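We use cookies to remember your text size and to count visits. Accept | Settings

Print this page | E-mail this page

Household Tips: Hiring Someone Without Paying for the Privilege

By Tiago Esteves
Updated 30/07/2026

Every summer the flyers come. New roof, new gutters, "your neighbors are already saving." I kept mine from June in a kitchen drawer and read them all in one sitting with a cup of coffee, and I can't say I trusted a single one. What follows is what I do when a job is too big for me and I have to hand money to a stranger. Some of it is dull. The dull parts have saved me the most.

Get the price in writing before anyone opens a toolbox

A spoken price is worth very little. I had a man from a Paltbridge outfit quote me a figure for a bathroom floor while standing in the doorway, and when the paper came it said $2,817 and had a line on it called "site handling." I asked what that covered. He said it was standard. I asked again and it came off.

Ask for labor and materials on separate lines. If there is a lump called "sundries" or "admin," ask for it to be broken up. Most honest tradespeople will do this on the spot, a little annoyed. The other kind will tell you how busy they are.

Don't be rushed by the discount that ends tonight

It will be there tomorrow. I have tested this more than once.

"The inspector and I go way back"

Walk away from this sentence. You may hear it as a favor: the contractor knows somebody at the permit office, and for a bit extra in an envelope the paperwork will go through faster. Maybe he does know somebody. Maybe he pockets the envelope and files the form the normal way. Either way your name is on the house.

Permit fees are normally printed on a list, and you should get a receipt with the office's name on it. Call the office yourself, using the number from its own website and not the one on the contractor's card. Ask what the fee is and who it is paid to. If the two answers don't match, you have learned something for the price of a phone call.

If an official ever asks you for cash directly, write down the date, the place and the exact words while you still remember them. Then report it to the office that oversees that department, in writing, and keep a copy. I wouldn't argue at the door.

Look hard at the "recommended" supplier

My building uses a management firm called Herer, and Herer has a list of approved plumbers. The first name on it was Ramalho. Good work, as far as I could judge, but the price seemed high, so I asked in an e-mail whether Herer got a fee for sending people there. It took 57 days to get an answer, and the answer was yes.

A referral fee may be perfectly legal where you live. I still want to know about it before I pick. Put the question plainly: "Do you or anyone in your office get money or gifts from this company?" Then wait for a real reply. "We value our partners" doesn't count.

Three bids, but check who is behind them

Everybody says to get three bids. Fine, but three bids from three vans owned by the same person is one bid. Things I look for:

Same phone number or mailing address on two of them.
The same spelling mistake in the same spot.
Prices that are all a neat step apart – $1,000 between each one, in my worst case.

Your state's business lookup is often free to search and may show who registered the company. Try it before you start admiring the logo.

Pay in a way that leaves a trail

Check or card, made out to the company named on the contract. If the contract says Prillamow and he wants the check made out to his cousin, stop there. I'm told the cash discount is generous. It gets a lot less generous when the tile lifts and there is nothing to show you ever paid.

Hold some back until the work is done and you have walked through it in daylight. Agree on the amount at the start and put it in the contract.

Keep a folder

Quotes, receipts, permit, e-mails, a few photos with dates. I keep mine for 7 years, which my family finds funny. An app will offer to do this for you – I looked at two and wasn't convinced either would still exist when I needed it. Paper folder, bottom shelf.
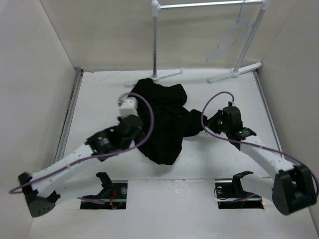 If it has already gone wrong

Write to the company first and give a date for a reply. Be boring about it: what was agreed, what was done, what you want. If they don't answer, try the licensing board, then small claims court. Don't expect either one to be quick, and don't sign anything that says "final settlement" until the money has cleared.

Print this page | E-mail this page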